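Chapter 7
When the Grip Gives Way: Faults in Handheld Gripper Work

Chapter Goals
After studying this chapter, you should be able to tell a slip from a release, trace a grip fault from the object back to the operator, and write a fault report that another person can use.

7.1 A Stamp on the Sheet

In September, a small team at the Kovcombe training laboratory was recording stamping tasks with a pair of handheld grippers. The task was a simple one. The operator was to pick up a clear stamp with the right gripper, press it on an ink pad, move it over a piece of paper, press down, and lift. The work had gone on since morning, and 47 recordings had been saved without any remark in the log.

Shortly after 2:00 p.m., the stamp left the jaws between the pad and the paper. It struck the table and rolled. The operator reached for it with the left gripper, and the cable of that gripper pulled tight across the wrist. No one was hurt. The operator's entry in the log was short: "Dropped it. Went after it. Should have stopped."

The loss of a stamp is a minor matter. What drew the attention of Pádraig Gilmartin, who reviewed the log for the laboratory, was the second event. The operator had acted to save the object, and in doing so had placed a hand, a moving jaw, and a loaded cable in the same small space. The same response with a heavier tool could cause a cut or a strained wrist.

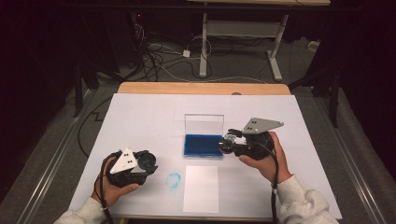
Gilmartin began with the object. A clear stamp is smooth and rounded, and ink makes it slick. The fingertips in use that day were Jendance parts, chosen earlier in the year for work with cardboard boxes, and their faces had worn flat through long use. On a box, the wear made little difference. On a curved surface, it left the jaws holding the stamp along a narrow line of contact — enough to lift it, but not enough to resist a sideways push.

He turned next to the opening and closing of the jaws. The Senov controller kept a record of jaw width for each recording. In the recording that ended with the drop, the width grew slowly for several moments before the stamp fell. In a true release, the width changes all at once, when the operator loosens the trigger. The slow change pointed to a slip, and it was present in 10 of the earlier recordings as well. In those cases the stamp had stayed in the jaws, and the fault had passed without notice.

A fault of this kind is called a latent fault. It exists before any harm is done, and it can often be found in records that have already been accepted. Latent faults are discussed further in Section 7.3.

7.2 Slip and Release

A slip is an unplanned movement of the object within the grip while the operator still intends to hold it. A release is the opening of the grip, whether planned or not. The two can look alike to a person standing nearby, and reports often confuse them. The Ó Conaill method, used throughout this book, asks the reviewer to settle this question first. A slip directs attention to the surfaces and the force between them. An unplanned release directs attention to the trigger, the spring, and the hand.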